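3.2 Setup and upkeep of the hand-held station

Most reports on paired hand-held grippers give the hardware a paragraph and move on to the policy. We think this is a mistake, and one we made ourselves in the pilot. The station at Vavusstead was described in our first internal notes as "calibration-free," a phrase taken over from the Kaewkla build instructions. It was never that. What the instructions mean is that the operator does not have to run a calibration before each episode. Somebody still has to run one, and the question we take up in this section is how often, and what goes wrong when it is put off.

The station consists of two Erus hand-held grippers, one for each hand, and a head-mounted device worn by the operator. Each gripper carries its own camera and a rigid white cube with printed square fiducial markers. The pose of each gripper is estimated from its own camera and inertial data. The cubes are there for a second, independent estimate: whenever the cube on one gripper falls inside the view of the other gripper's camera, the relative pose of the two can be computed directly and compared with the difference of the two separate tracks. Figure 2 was taken by the camera on one gripper and has the marker of the other in view at the left, with the operator's hand under the cube.

The appeal of this arrangement is plain. The cross-check costs nothing at recording time, and it needs no external tracking system. Our reservations are about how much it really checks. The marker is visible only when the operator happens to hold the hands in a suitable relation, and in many household tasks that relation comes up mainly at the beginning and the end of an episode. The middle part, where contact occurs and where errors matter most for training, is the part with the fewest sightings. Treating a low mean disagreement over an episode as proof of good tracking therefore seems unsafe to us, and we have stopped reporting it as such.

A second reservation concerns the mounting of the cubes. The cube is held to the gripper body by friction and one screw. If it turns on its mount by a small angle, every relative pose computed from it will be wrong by that angle, and the comparison will blame the tracks. We saw exactly this in July. For 11 sessions the disagreement on the left unit grew, the inertial sensor was suspected and replaced, and the disagreement stayed where it was. The screw was loose. We mention the episode because the log from that period reads like a convincing account of sensor drift, with plots to match, and a reader who had only the log would have agreed with us.

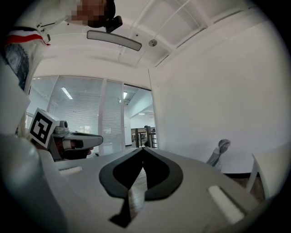 Room conditions are the next item usually passed over. Visual tracking depends on what the cameras see behind the hands, and office interiors are less helpful than they look. Plain white walls offer little texture. Glass and mirrors offer plenty of it, some of it false, in the sense that the features belong to reflected objects and do not move as the wall would. Horizontal blinds give long rows of nearly identical edges that are easily matched one row off. We had expected the feature matcher to reject most of these cases, as its documentation suggests it will. It rejected enough of them to keep the tracker from failing outright. The result was a track that continued smoothly and was wrong, and we would have preferred a failure.

We tried two remedies. The first was to add printed texture sheets to bare walls. This improved tracking on the recordings made with the sheets in place, which is hardly surprising, and we have no evidence that it did anything for the data we care about, recorded in rooms left as they are. The second was to lower the exposure time so that fast hand motion blurred less. That helped in brightly lit rooms and hurt under weaker ceiling lights, where image noise rose. We kept the shorter exposure as the default and allow the operator to change it. We do not claim that this is the best setting, only that the alternatives we tried were worse for us.

The finger pads wear faster than we had been led to believe. The Flanico pads fitted to both grippers are listed in the Kaewkla instructions as good for 3,000 closures. We found no statement of what was being grasped in that test, how hard, or what counted as worn out. With our mix of objects, the pads took on a polish well before that number, and operators began to squeeze harder to make up for it. The change is easy to miss in video. It shows up in the recorded finger opening, where closures on soft objects end at smaller widths than they did with new pads. A policy trained on both periods is asked to learn two grasping habits with no signal to tell them apart. Pads are now changed on a fixed schedule and the change is written into the session record, so that the effect can at least be looked for later.

The finger opening is itself a source of error. It is read from a sensor inside the housing and scaled using the values at fully open and fully closed. The startup routine asks the operator to close the fingers once and open them once. Operators in a hurry do this loosely, and the scaling for the whole session is then off by whatever gap they left. The software accepts any reading within a wide band and shows a green light. We changed it to ask for 5 closures and to refuse the session if they disagree. The complaints were immediate, and several came from the authors of this paper.

The current upkeep routine is short. Before a session the cube screws are checked by hand, the lenses are wiped, and the clocks of both grippers and the head-mounted device are synchronized. After a session the operator holds the grippers still with each cube facing the opposite camera, and the relative pose is recorded a last time. A unit that fails this final check has its session held back until the mount has been examined. Only then is the sensor considered.

We would caution against reading this routine as validated. It was put together from the faults we happened to find, and we found them mostly by looking into numbers that seemed odd. Faults that produce plausible numbers would have passed. The comparison in Section 4 is limited to sessions recorded after the routine was in place, and the earlier recordings are left out of all reported results.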